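Notebook, folding work, Foltatetti

January 27, 2025
G. Varela

Fault: left-hand gripper loses its pose for part of a fold. Filed under Drilla, item 37.

First noticed on replay. The right-hand track is smooth from pick-up to release. The left-hand track is good up to the second fold, then jumps sideways and comes back. The jaw width signal carries on normally through the jump, so the encoder and its lead are not suspect. It is the position estimate that goes.

Checked so far:

Clock offset between the two grippers. Within limits at start and end of the run.
Finger screws. All tight, no play at the pads.
Calibration file. The left unit was loading the file from before the finger swap. Corrected, run repeated, jump still there -- smaller, but in the same part of the fold.
Storage. No dropped images in the left-hand log. The longest clean stretch before the fault was 363 images.

Working explanation: when the cloth is lifted and bunched it covers too much of the view, and what is left is plain wall and bedding with little for the tracker to hold on to. With the garment laid flat there is far more of the room in view and the estimate settles at once. Montes thinks it is exposure instead. Possible, but I would expect the right-hand unit to suffer as well.

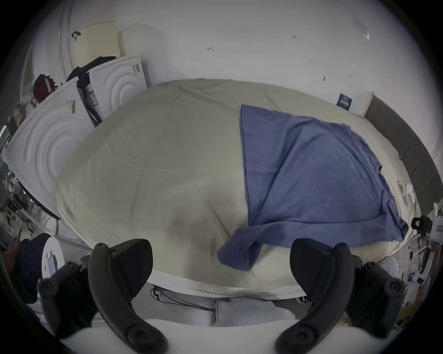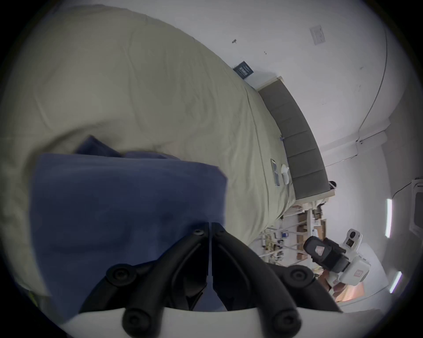 Blue cloth, gripper views: spread out in the first, folded and between the fingers in the second.

The safety side matters more than the lost data. The Kuvinau arm replays these tracks, and a sideways jump becomes a fast sideways move. The speed limiter caught it in simulation. It has not been tried on the real arm and is not to be until the check below is in.

Actions:

Add a step check to the import script. Reject any track where position moves further between two images than a hand could.
Mark the corrected calibration file as the only valid one and delete the old copy from both units.
Repeat with exposure locked, to settle the point with Montes.
Repeat with a patterned sheet over the plain bedding.

Arm stays on simulation only. Item 37 left open, to be looked at again in February once the locked-exposure runs are in.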